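Household Help Forum > Appliances and Laundry > Can a machine do the laundry start to finish yet?

Posted by hastness_laundry, 1st April
Views: 688

My mother-in-law lives with us and can't bend down anymore, and my wife and I both work shifts. Between the three of us, plus two kids, the laundry never gets ahead. I have a front loader that washes fine. What I want to know is whether there is anything a normal family can buy, or will be able to buy soon, that does the rest of it. I mean picks the clothes up, puts them in, takes them out, folds them and maybe puts them away.

I've seen the clips online of two-armed robots folding a shirt on a table. They look good but they are always short, and I can't tell how much of it is sped up or if there is a person off to the side with a controller. My brother-in-law says they will be in stores by next year. He also said that about flying cars, so I would like to hear from people who have been near one of these things or who work with machines for a living.

I'm not asking about robot vacuums. We have one and it's fine, except for the rug fringe. I'm also not asking about a washer and dryer in one. I know about those and they still need somebody to load them.

If the answer is no, I'd like to know which part is the holdup. If it's only the folding, I can live without folding. Half of what we own goes in a drawer in a ball anyway.

Thanks in advance.

3 replies

Victor Massawe

I maintain packaging equipment at a plant and have done it for 16 years, so I'll start with the shop floor and then get to your laundry.

Machines do well at a chore when the thing being handled is always the same shape and always shows up in the same place. We have a case packer at work that has put the same carton in the same box on every shift since it was bolted down. If the carton supplier changes the board even slightly, the packer jams and I get called. It can't look at the carton and decide to hold it a little differently. A new hire figures that out in a minute.

Laundry is close to the worst case. Cloth doesn't have a fixed shape. A shirt dropped twice lands two different ways, and inside a drum it's wrapped around everything else. The machine has to find an edge, work out what it has hold of, and get one piece instead of four. The robots that handle cloth now mostly learn by being shown, many times over, by a person running the arms. That works better than I expected it to, but what they learn tends to be tied to the setup they learned on.

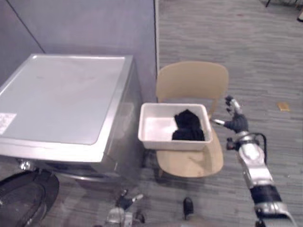 Loading and unloading is the part I would watch, more than folding. Folding gets the attention because it looks clever, but it happens on a flat table with good light and nothing in the way. With a front loader the arm has to get past an open door and into a round hole down near the floor. Raising the basket helps a lot. A bin sitting on a chair right beside the washer, with one dark piece of fabric bunched up at one end of it, is a fair starting job, and two arms with fingered hands can reach it without going down to the floor. Even so, black cloth is hard for a camera. The folds don't show up well and the machine can have trouble telling where one layer stops and the next starts. Now fill that bin to the top with your kids' socks and a fitted sheet and you see how far there is to go.

Then there is speed. At work we pay for a machine because it beats a person or because the job hurts people. At home you could let it run slowly all night, so speed matters less. What matters is how often it gets stuck. If it needs rescuing every third load, you have bought yourself another chore.

To answer what you asked:

Washing and drying – solved a long time ago.
Moving clothes from a bin to the washer – possible in a setup arranged for it, not something I would leave alone in a house with kids.
Sorting – the camera side is decent on color, poor on "this one can't go in hot."
Folding – towels yes, shirts often, fitted sheets I'd have to see.
Putting away – no. Drawers and stairs are their own problem.

I would not hold out for it. Put the money into a pedestal under the washer so your mother-in-law doesn't have to bend as far. Check that the one you get is made for your model, and have two people do the lifting.

bostance_dad

They have had these in Japan for years. Just get one of those.

Shabani Kirui

I don't know which ones the person above means. There have been folding cabinets shown off at different times, but you had to clip each item in yourself, so it would not help with the part you are asking about.

I run a small wash-and-fold, two blocks from the Skemirano bus stop, with 3 people working. We looked at automation last April. A salesman came from a company called Harawira and he was straight with us, which I appreciated. He said the equipment on the market for a shop is for flatwork, meaning sheets and tablecloths, and that somebody still feeds the corners in by hand. For mixed family clothing he had nothing to sell me. He said to ask again in a few years.

I agree with Victor on most of it but I'd put sorting higher on the list of problems. People leave things in pockets. We find pens, gum, hearing aid batteries and once a whole set of car keys. Whoever loads the washer is also checking pockets, turning things right side out, looking at stains and reading tags. Nobody writes that down as a step but it takes up most of the time. If a robot drops everything in without checking, one pen will cost you the load.

What worked for my own house, if it helps:

Give each person a bin and wash one bin at a time. No sorting by person afterward.
Keep the bin up on something at waist height, next to the machine. A stool or an old chair is fine.
Use mesh bags for socks.
Set a timer for 25 minutes and fold what you can. The rest goes in the drawer the way you already do it.

Your mother-in-law could do the pocket checking sitting down, if she wants a part in it. My aunt did that for us and she was stricter about it than I am.

If you have a wash-and-fold near you, ask about a weekly price for towels and bedding only. That's the heavy wet stuff, and it takes up the dryer longest. We charge less for it than for clothes because it folds fast.

hastness_laundry

Thanks, both of you. Pedestal it is. I measured and there is room under the shelf, barely. I'll ask around about the towels too.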